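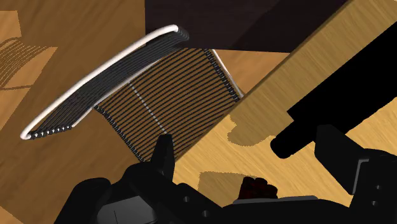 Tiges noires et rebord blanc, vue rapprochée.

Contrôle des locaux communs, atelier Robles
Passage du 9 septembre 2021
Relevé : Soledad Tovar

1. Issues de secours
Porte nord : conforme.
Porte sud : s'ouvre, mais il faut pousser deux fois. Le registre dit « réglée en avril ». Réglée par qui, je voudrais bien le savoir, la fiche n'est pas signée.

2. Extincteurs
Présents et plombés. Étiquette du couloir illisible, à refaire. On me répond que c'est déjà commandé — on me l'avait répondu la dernière fois.

3. Éclairage de sécurité
Test de coupure : blocs allumés, sauf celui de l'escalier. Non conforme.

4. Stockage en hauteur
Charge affichée sur la mezzanine : 1 000 kg. Aucune note de calcul au dossier. Le panneau vient de chez Udano, le plancher non. Je laisse « non vérifié » tant que je n'ai pas le papier.

5. Tableau électrique
Accès dégagé, 100 cm devant l'armoire. Schéma à jour selon Onel ; deux départs sans repère tout de même. 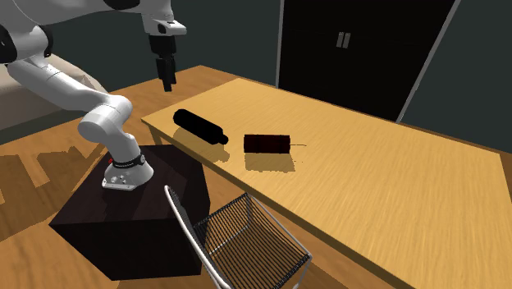 Eustaquio Magaña fait remarquer que les deux départs sans repère sont hors service depuis avril et qu'il ne voit pas l'intérêt de les étiqueter. Un départ hors service s'étiquette « hors service ». Point maintenu.

6. Trousse de secours
Complète. Compresses périmées, remplacées sur place.

7. Affichage
Plan d'évacuation : l'ancienne cloison y figure encore. À reprendre avant le prochain exercice.

Suites : points 1, 3, 4, 5 et 7 ouverts. Réponse écrite attendue de Brock Hiebert, avec justificatifs joints.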